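Short-haul cargo drones get the headlines, but airports like Notden lose more freight time on the ground. A pallet that flew for two hours can wait 12 in a shed for one signature. Areo has ordered 29 new loaders, and I doubt they will help much. The paperwork is the slow part. Put the customs desk in the same building as the ramp crew, as Forkov did in February, and see what that does before buying more equipment.

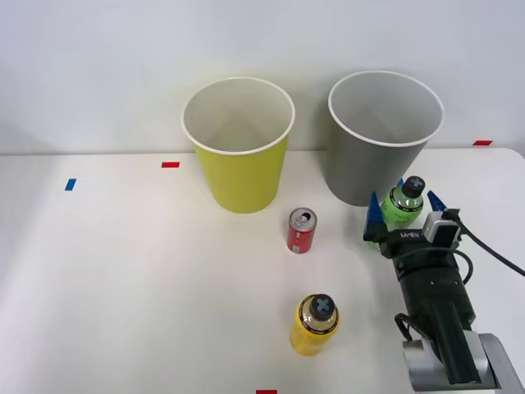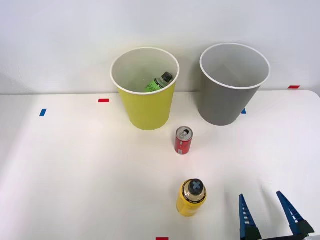
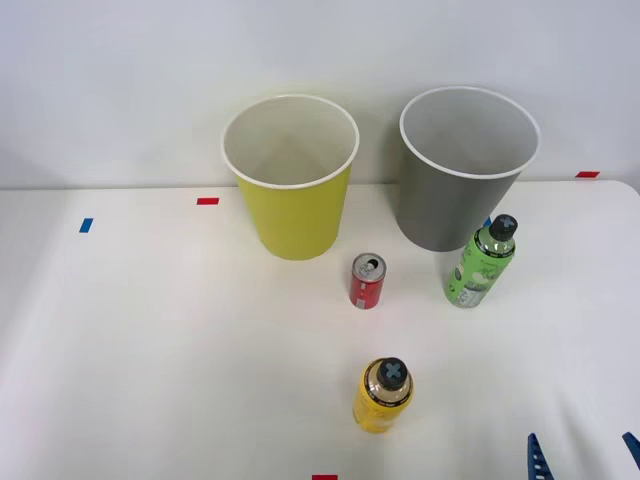

Paper cups and drink containers on a white tabletop.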